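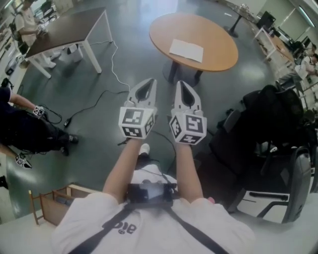 Tempo de leitura: 3 minutos

Outubro, fim da tarde

Hoje quero escrever sobre a sala, porque passei nela o dia inteiro e ainda tenho ela na cabeça. Escrevo em português para praticar, como prometi a mim mesmo quando mudei para Skakenstead. Se há erros, ficam.

A mesa redonda é a que gosto mais. O tampo é de uma madeira clara, quase cor de laranja, e o pé é escuro. Em cima estava só uma folha branca dobrada. Eu sei o que é esta folha: é a lista das coisas que devemos levar para o outro andar, e já a desdobrei tantas vezes que a dobra começa a rasgar. Ontem acrescentei duas linhas a lápis e hoje risquei uma.

A mesa retangular, de tampo castanho-escuro e pernas brancas, é outro assunto. Queria pô-la mais perto da parede e deixar o meio da sala livre, mas o cabo branco sai de debaixo dela e atravessa o chão. Do lado esquerdo há ainda um cabo preto, com o seu pequeno transformador pousado em cima. De manhã passei por ali com o café na mão e levantei muito os pés, como uma cegonha. Preciso de comprar daquelas calhas para cabos. Na loja Plinby vendem em peças de 2 metros, e penso que três peças chegam, mas ainda não medi.

Debaixo da mesma mesa está o cestinho do lixo, branco, demasiado pequeno para uma sala onde tanta gente come bolachas. Esvaziei-o às 7 da manhã e outra vez depois do almoço.

O chão é que me surpreende sempre. É de um cinzento meio verde, polido, e com a luz certa parece a água do lago em Zasulach, onde eu passava os verões. Na minha língua temos uma palavra para esta cor e não encontrei ainda a portuguesa. Procurei no dicionário e deu-me "glauco", que me parece uma palavra de doença.

Há cadeiras de várias famílias: pretas de escritório, uma delas com as costas em rede, e uma de madeira clara que ficou junto da mesa branca. A de madeira é bonita e dura. Sentei-me nela para escrever um e-mail curto à firma Seidel, sobre a data da mudança, e no fim doíam-me as costas. A de rede é melhor, mas quem chega primeiro fica com ela, e eu raramente chego primeiro.

No fundo, a outra mesa redonda, a pequena, continua cheia de miudezas. Todas as semanas digo que vou arrumá-la. Hoje cheguei até lá com uma caixa vazia, olhei, e voltei com a caixa vazia. Tenho vergonha de escrever isto, mas um diário é para estas coisas.

A resposta da Seidel chegou às 17 horas: a mudança fica para o mês que vem. Senti alívio, confesso. Já me habituei à sala assim, com as pessoas sentadas a trabalhar nos seus cantos, e o andar de cima tem alcatifa, de que não gosto nada.

Amanhã: medir o chão para as calhas, comprar sacos para o cesto, perguntar se a mesa redonda pode subir connosco. Na lista ela não está, e queria escrevê-la eu mesmo, mas a caneta secou e o lápis não sei onde o deixei.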